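Notes from a call with Serpil Altıntaş, Stukard, written up fast before I lose the thread. September.

She was eating lunch when she picked up. Didn't apologize, which I liked. The Stukard office in Drostville is three rooms over a tire shop and she had the one with the door that doesn't shut, so there's a compressor on most of my recording.

What they do up there, mostly, is make examples. Somebody sits at a desk and drives a simulated arm through a small household job, over and over, and the learning system gets fed the results. Serpil has run that side for 3 years. "People think the clever part is the model," she said. "Fine, maybe. My part is two hundred good tries at one boring thing, and they can't all be the same try."

Two hundred per task is the house number. I asked where it came from. She laughed. "Somebody wrote it in a spreadsheet. It worked okay. We kept it."

Most of the work this month is bottles. Pick one up, carry it, put it where the task says. The wood and the light get swapped by a tool called Botari, so the system doesn't learn one tabletop by heart. She is rude about Botari. "It loves walnut. I type in anything, I get walnut."

Shiny things are her other complaint. A glossy surface throws highlights, the highlights shift when the wrist camera shifts, and a young policy (her word, a policy is what they call the trained thing) will chase a bright patch like a cat. She doesn't want them taken out though. "Kitchens are shiny. Leave it in."

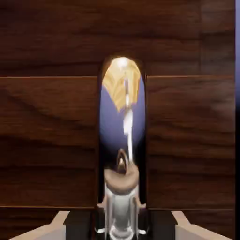

Başaran doesn't buy the two hundred at all, and broke into the call to say that fifty careful runs would beat it if the starting positions were spread out properly, and that half of what gets recorded is the same approach with a slightly diffrent wobble.

Serpil let that go by for a second. "We've had this fight," she said. Then, louder, away from the phone: "Fifty on the easy ones. I said fifty on the easy ones." Glass isn't an easy one, in her book. It's see-through, the edges come and go, and anything behind it gets mixed into it.

So who drives? Right now 8 people, part time, on shifts that start at seven in the morning. Nobody does more than around 200 minutes a day on the controls - past that the hands get lazy and it shows up in the data. She can tell who recorded a run from how it slows down near the object. One driver always pauses just before closing the fingers. The system picked up the pause. It now waits, politely, before every grasp, and she hasn't decided if she minds.

Failed runs I'd assumed went in the trash. They used to. Now they keep the ones where the driver fumbles and recovers, tagged by hand, in a separate folder. "If you only ever show it perfect, it has no idea what to do when it's a little bit off. And it's always a little bit off."

What about tags, who checks them? "Me. Badly. At night."

I asked what she'd change with more money. Expected her to say faster machines. She said chairs, then a second person for the tags, then a door that shuts. Also somone to rewrite the task instructions, which are currently one line each and get read eight different ways.

Next up after bottles is drawers. She's dreading drawers - handles, mainly, and the way a drawer sticks in simulation in ways no drawer has ever stuck. Compressor kicked in again about then and I lost most of the next bit. Will ask her to resend the folder layout.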